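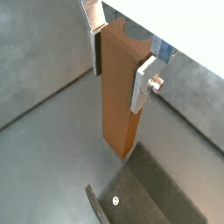

Budget for the fingers, then the arm
Opinion | Ama Tsikata | 06/01/2020

Every spring I get asked to look over equipment requests from small workshops, and every spring the same thing is wrong with most of them. The robot arm takes up nearly the whole page. It has a model, a reach, a payload, a delivery date and a price worked out to the cent. Underneath it there is one line that says "gripper and accessories", and beside that is a number somebody made up.

I think we should write these requests the other way around. Start with the part that touches the work, cost it properly, and let the arm be whatever is left over.

I ran purchasing at Lekby for long enough to have made the mistake myself. We bought a good arm. It was well built, it arrived on time and I would buy it again. What we had not bought was any way of holding our parts that lasted longer than a morning. We made wooden and moulded pieces then, mostly plain blocks with a notch or a groove, and we assumed that anything with two flat sides would be easy to pick up. It was easy to pick up. Putting it down in the right place, at the right angle, without a mark on the face, took the rest of the year.

The first fingers were the ones in the catalogue. The second pair we had cut by a local shop, and they were too long. The third pair worked on one part and scratched another. By the time we settled on a shape we had paid for 4 sets, and the time of the person fitting them cost more than the metal. None of this was in the budget. It came out of maintenance, then out of training, and then out of the following year.

A set of bent aluminium fingers does not cost much. One pair on our last order came to $331, which nobody in a finance office will argue over. The trouble is that you rarely need one pair. You need the pair that works, the ones you tried before it, a spare, and the bolts, pads and small brackets that go with each. If your product range has more than a couple of shapes in it, you may need to do it all again.

So the first change I would make is simple. Put fingers on their own line, and allow for several rounds. If you come in under, hand the money back.

The second is to budget for the bin. People laugh at this. A bin is a bin, and you can get one for the price of lunch. But the robot has to reach into it without hitting the sides, and the part has to sit where the fingers can get around it. At Lekby we had deep bins because the forklift crew liked deep bins. Changing them meant changing the racks, and changing the racks meant moving a door. If I had asked for $1,201 worth of new bins at the start I would have got it without a meeting. Asking in May, after the arm was already bolted down, I got a great many meetings.

The third is cameras. A camera mounted at the wrist sees a good deal of its own fingers and housing, along with whatever is being picked up. Where the camera sits and how the fingers are shaped are one decision, and they should be bought as one. I have seen requests where the camera came from one department's money and the gripper from another's. Each was a sensible purchase. Together they did not fit.

Lighting belongs in the same line. Grey bin, dark parts, overhead lamps, a shiny bracket in the way: that is an ordinary day's conditions, and the supplier's demonstration will not have been done in them. Ask for a trial in your own bin under your own lights before you sign. Falelness does this for its customers as a matter of course. Gralteo would do it if we paid the travel, and we paid, and it was money well spent.

There is a fair argument against all this. The arm is the big commitment. It lasts for years, it needs floor space and guarding, and if you pick one that is too small then no clever finger will save you. A manager I respect at Woldemariam told me I was fussing over loose change while the real risk sat in the capital line. He has a point about size. I would never tell anyone to skip the payload sums.

But arms are well understood now. The sales people know them, the data sheets are mostly right, and two quotes for the same job will usually land close together. What you are picking up is your own problem, and no data sheet covers it. The block with the rounded notch in one end, which is nothing to look at, decides how wide the fingers open and where they can press. That should be settled while the arm is still a quote.

It does make for an uglier request. A page of brackets, pads, screws, plates and plastic bins looks like somebody emptied a drawer, and a single large machine looks like a plan. Boards like plans. I have sat through enough of those meetings to know which page gets approved faster.

I would still send the ugly one. If the board wants it shorter, take the arm off the first page and put it on page 2.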